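6 October 2024

Up at first light and drove to Skenwood to look at the boat. I had promised myself I would go with an open mind, and I did, for as long as it took to walk down the dock.

The listing called her "lovingly maintained." I have read that phrase on so many trawlers by now that I take it to mean someone hosed off the deck. It also said "turnkey" and "motivated seller." Clifford Ouellet is the broker, and he was waiting by the gate in a clean jacket with the Vornlow Yacht Sales name stitched on it. Nice enough man. He shook my hand for too long and told me two other parties were interested. There are always two other parties. In January there were two other parties for the boat at Lacson, and she is still sitting at Lacson with the same tarp on her.

Anyway, the boat. She looks good from the parking lot. Decent sheer, high bow, plenty of flybridge. Up close the gelcoat on the starboard side is chalky from the rub rail down, and somebody has waxed over it so it shines if you stand in the right place. Clifford stood me in the right place. I moved. There are spider cracks around two of the stanchion bases and one of them wiggled when I leaned on it. He said they all do that. Mine never did, in all the years I had the old boat, and I leaned on them plenty.

Tapped along the side decks with the plastic handle of my screwdriver. Mostly a good sharp sound, then a dull patch just aft of the pilothouse door, bigger than a dinner plate. I tapped it again so he would hear it. He talked about the sunset views from the bridge.

Down in the engine room I spent most of an hour on my knees, and my back is telling me about it tonight. Single diesel, hours showing on the meter that would be very low for a boat this age if I believed the meter. The screws holding it are newer than anything near them. Maybe it was replaced. Clifford thought it "could have been, at some point," and would ask the owner. The bilge had been painted fresh white. I don't trust a fresh white bilge any more than I trust a used car with a shampooed trunk. Hoses are fair. The fuel tanks are the original steel as far as anyone knows, and there is no way to see the bottoms of them without cutting something. He gave me a folder of receipts and I read them on the settee while he took a phone call outside. Lots of receipts for cushions. One for an impeller. One for a very expensive set of dock lines.

The salon is comfortable, I'll give her that. Big windows, good place to sit in the rain. The lower helm has a seat that was plainly put in by someone shorter than me, and the wheel hits my knees. There is a stain in the headliner over the port window that has been there long enough to have an edge like a coastline on a chart. "Condensation," he said. Could be. Could also be the window.

The forward cabin sleeps two, if the two are fond of each other. The second cabin is a closet with a mattress. The head has a new pump and smells like a head.

We did not start the engine. The batteries were flat, which he seemed surprised by. A man selling a boat who has an appointment with a buyer ought to own a charger. I would not go on a sea trial with her until somebody can show me a cold start, and I told him so. He said of course, of course.

The asking price has come down $800 since spring, and he mentioned it as if he were handing me a present. On a boat like this that won't even pay for the haulout and the survey. I worked it out on the back of the listing sheet: tanks, deck core, two windows, batteries, and whatever the survey turns up that I missed. I stopped adding before I got to the bottom of the page.

Slip fees at Skenwood have gone up again too, and there is a waiting list of 17 for anything with shore power. The lady in the harbor office was cheerful about it. Sarndale is cheaper but it's 12 miles farther and you can't get in at low water with any draft to speak of.

Ate my sandwich in the truck with the heater on. Watched a fellow in an old wooden boat make three tries at the fuel dock in the crosswind and get it on the third, and he looked happier than anybody else I saw all day. Home by midafternoon. Didn't feel like much – soup, the radio, and a look through the other listings, all of them lovingly maintained.

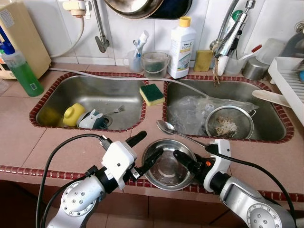 Evening, later

Clifford called. The owner says the hour meter was changed "a few years back" and he doesn't remember the old reading. Funny how that goes. The other two parties have apparently cooled off, and would I care to make an offer.

Told him I'd think about it, and I suppose I will. She does have those windows. If I offer anything it will be subject to a survey by someone I pick myself, with the tanks looked at properly and the engine started from cold while I stand there with my hand on the block. If he balks at that I'll have my answer cheap.

Need to find the moisture meter. I think it's in the gray bin in the garage, under the old charts. Also call the insurance people and ask what they want for a boat with steel tanks – last time they wouldn't quote without seeing a survey, so probably nothing until then.

Wind still up. Rain on the north side of the house.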